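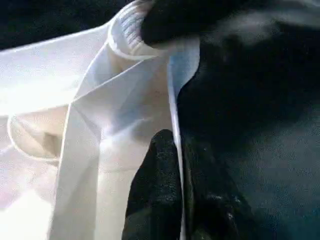
Household goods sold in Clomitz will soon carry a new "Built to Last" score, and shoppers are being asked to take a lot on trust.

The label, launched on January 2, 2025 by the trade group Andar, rates clothes, chairs, kitchenware and small tools on a scale of one to 8. A high score is meant to tell buyers that a product will hold up for years. Makers fill in the forms themselves. Andar says it will check "a meaningful share" of the claims but would not say how many, or who pays for the checks.

"We trust our members," said Ardalan Soltani, who runs the program. Asked what happens to a company that inflates its score, he said the rules were still being written.
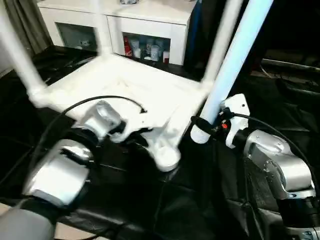

Who does the testing?

So far 800 products have been scored. The average is high enough to raise an eyebrow, and Andar has not released the list of items that scored low. Soltani said there were some.

Krisztina Tóth repairs furniture at Hirkska, a workshop on the east side of town, and she read the scoring guide over the holiday. She said it asks about the weight a seat can carry and says very little about joints and feet, the parts she spends most of her week fixing. Andar says a longer guide is coming. It said the same thing in October.
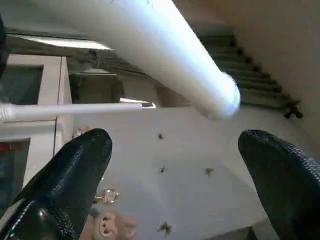
Surface wear is another weak spot in the plan. The guide gives full marks if an item "still looks new" after a rub test, which sounds fair until you think about how finishes work. A pebbled black surface with lighter gray speckles, like the one in the photo, may hide scuffs that would stand out on smooth white plastic. Two products could wear at the same rate and get very different scores.

Gizella Bárány, who teaches textiles at the local college, would like to see results from used goods. "Ask people who have owned the thing for years," she said. "It's slow, and it costs money."
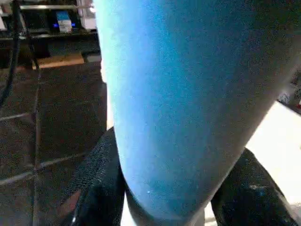 Issue 62 | Page 8

Stores pay a yearly fee of $3000 to show the label. Andar says the money covers printing and staff. Tyyne Hirvonen, owner of the home goods store Issa, has not signed up and said she wants to see one bad score in public first — any bad score.

Andar plans to review the program next fall. It has not said whether the review will be published.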